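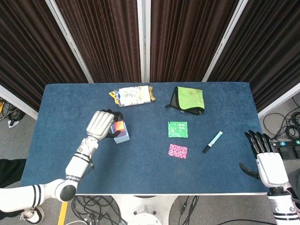
Somebody on the packing side at Calloway wanted to know, when I mentioned I was going to write about the arms, whether I would please put in that the new job is harder on the head and easier on the shoulders. So there it is, first thing, as promised!

I have been at the Wiltau building long enough to remember when kitting meant six of us down one long bench, radio on, reaching into bins until lunch. You picked the small stuff, you stacked it, you slid it along. A good morning was 200 kits, and you felt every one of them in your neck by Wednesday. I complained about it constantly, and I miss it more than I expected to (mostly the radio, and the talking).

These days the small stuff is slowly going over to the Skolport project, and a lot of my shift is spent teaching. I set out little things on a blue tabletop, a block on a cube, a snack, a cloth, a marker, and we go through the same pick again and again. Soft wrappers are the part I find most interesting, because you never think about how you pick up a bag of chips until you have to explain it to something with fingers that has never been hungry. My sister-in-law thinks this is a very funny way to earn a living, and some days I agree with her.

What has changed most is the quiet. You work alone or in pairs, and you write a lot of notes. A few of the old bench crew moved over to Jatimberg, where it's still all done by hand, and I don't blame them one bit. Others took the training and got a bit more money for it. I would have liked us to be asked earlier, before the bench was already gone, and I said so at the July meeting.

Anyway, my shoulders are better, and I've started bringing the radio in again.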